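Zwischenbericht zum Vorhaben »Höhenweg Bellis – Wegeführung, Markierung und Übernachtung«

Zuwendungsempfänger: Wanderverein Wendano e. V.
Vorgelegt an: Förderstelle der Burnico-Stiftung
Stand: 3. September 2020
Projektleitung: Flor Montoya
Fachliche Betreuung Wegebau: Wilmer Cuadros

1. Gegenstand des Berichts

Der vorliegende Bericht gibt Auskunft über den Stand der Arbeiten am Höhenweg Bellis seit der letzten Mittelanforderung. Er umfasst die Abschnitte Wegebau, Markierung, Unterkunft und Kartenmaterial sowie eine Übersicht der noch offenen Punkte. Die Gliederung folgt dem Bewilligungsbescheid. Auf Angaben zur Vorgeschichte des Vorhabens wird verzichtet, diese sind im Antrag enthalten.

2. Wegebau

Von den acht bewilligten Teilstrecken sind sieben fertiggestellt und durch den Wegewart abgenommen. Die verbleibende Teilstrecke zwischen dem Sattel und der Jiment-Schlucht konnte nicht wie vorgesehen begonnen werden. Die Zustimmung eines Grundeigentümers lag zum Baubeginn nur mündlich vor und wurde erst nach mehrfacher Rücksprache schriftlich erteilt. Die Arbeiten sollen nunmehr im November aufgenommen werden, sofern die Witterung dies zulässt.

Auf der Nordseite wurde die Trasse gegenüber der Planung hangaufwärts verlegt. Der ursprüngliche Verlauf führte durch einen Quellbereich, dessen Schutzbedürftigkeit bei der Begehung mit der Naturschutzbehörde festgestellt wurde. Die neue Führung ist etwas steiler, bietet jedoch trockenen Untergrund und einen freien Blick in das Tal von Bellis. Querrinnen zur Ableitung des Oberflächenwassers wurden eingebaut. Die Verlegung ist kostenneutral, da im Gegenzug der geplante Bohlensteg entfällt. Eine entsprechende Änderungsanzeige ist der Förderstelle zugegangen.

Zwei Weidedurchgänge wurden auf Wunsch der Bewirtschafter mit selbstschließenden Toren ausgestattet. Herr Cuadros hat die Tore geprüft und die Einstellung der Federn an einem der beiden nachbessern lassen.

3. Markierung und Beschilderung

Die Markierung ist auf den abgenommenen Teilstrecken in beiden Gehrichtungen aufgebracht. Verwendet wurde das im Antrag beschriebene Zeichen. An der Abzweigung oberhalb der Schlucht kam es wiederholt zu Rückfragen von Wandernden, weil dort ein älterer Rundweg in ähnlicher Farbe gekennzeichnet ist. Mit dem Träger des Rundwegs wurde vereinbart, die alten Zeichen im Kreuzungsbereich zu entfernen. Der Zielwegweiser am Parkplatz Wendano nennt noch die Gehzeit nach alter Trassenführung. Das Austauschschild ist bestellt.

4. Unterkunft am Weg

Die Selbstversorgerhütte am Sattel ist Bestandteil des Vorhabens, weil die Gesamtstrecke für die meisten Gäste nicht an einem Tag zu bewältigen ist. Dach und Zuwegung waren bereits im ersten Berichtszeitraum abgeschlossen. Im jetzigen Zeitraum wurden drei Schlafräume hergerichtet, die Fensterläden instand gesetzt und der Ofen im Aufenthaltsraum durch den Bezirksschornsteinfeger freigegeben.

Die Bettenausstattung wurde aus Eigenmitteln des Vereins beschafft und ist nicht Gegenstand der Abrechnung. Die Hüttenordnung liegt im Entwurf vor. Zu klären ist insbesondere, ob Gäste eigene Hüttenschlafsäcke mitzubringen haben oder ob der Verein die Wäsche stellt. Der Transport zur Hütte ist nur mit geländegängigem Fahrzeug über den Forstweg möglich, was bei der Kalkulation der Übernachtungsgebühr zu berücksichtigen ist.
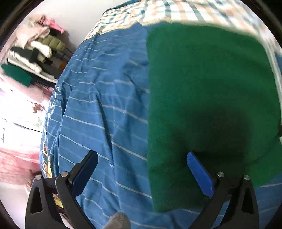
5. Kartenmaterial und Öffentlichkeitsarbeit

Das Faltblatt mit Übersichtskarte, Höhenprofil und Hinweisen zur Anreise mit dem Linienbus ist gesetzt und korrigiert. Der Druck wird bis zur Fertigstellung der letzten Teilstrecke zurückgestellt. Eine vorläufige Fassung steht auf der Internetseite des Vereins zum Herunterladen bereit. Sie enthält den Hinweis, dass der Abschnitt Jiment-Schlucht derzeit auf der Fahrstraße umgangen werden muss.

Frau Montoya hat das Vorhaben den Gastgebern im Tal vorgestellt. Das Interesse richtete sich vor allem auf den Gepäcktransport zwischen den Etappenorten. Ein solches Angebot ist im Förderantrag nicht vorgesehen und müsste gegebenenfalls durch die Betriebe selbst getragen werden.

6. Mittelverwendung

Die Ausgaben bewegen sich im Rahmen des genehmigten Finanzierungsplans. Im Titel Wegebau sind Mittel für die ausstehende Teilstrecke gebunden, im Titel Beschilderung ist eine geringfügige Unterschreitung zu erwarten. Belege und Stundennachweise sind als gesonderte Anlage beigefügt.

7. Offene Punkte und Antrag

Offen sind der Bau der letzten Teilstrecke, die Bereinigung der Markierung an der genannten Abzweigung, der Beschluss der Hüttenordnung sowie der Druck des Faltblatts. Der Verein beantragt, den Bewilligungszeitraum um drei Monate zu verlängern. Eine Erhöhung der Zuwendung wird nicht beantragt.

Für Rückfragen zum Wegebau steht Herr Cuadros zur Verfügung, in allen übrigen Angelegenheiten Frau Montoya über die Geschäftsstelle in Wendano.

Anlagen: Abnahmeprotokolle der Teilstrecken, Änderungsanzeige Nordseite (Kopie), Belegliste, Entwurf der Hüttenordnung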